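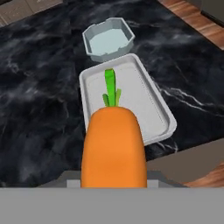

A carrot, with its green top still on.

March 5, 2018

My new word today is "dangle". Shona Fairweather used it at lunch, when she told us that the firm was dangling a bonus in front of her. I knew only the thing that earrings do. She said you can also dangle a carrot, and then Ruaridh wanted to know if I had the stick as well.

I have the stick now. "Carrot and stick" means you promise something good and threaten something bad, both together. In Hungarian we say it with sugar, cukor, and a whip, so I understood quickly, but I would have put the words in the wrong order.

My notebook has 226 expressions since February. Jean MacKinnon, our teacher, wants us to write one sentence for each, from our own life. Mine for tonight: "My landlord dangled a lower rent in front of me, but I did not sign." She will ask if it is true. It is half true.

Still not clear to me: can a person dangle a stick? I must ask on Thursday, and also about "to stick at" and "to stick to".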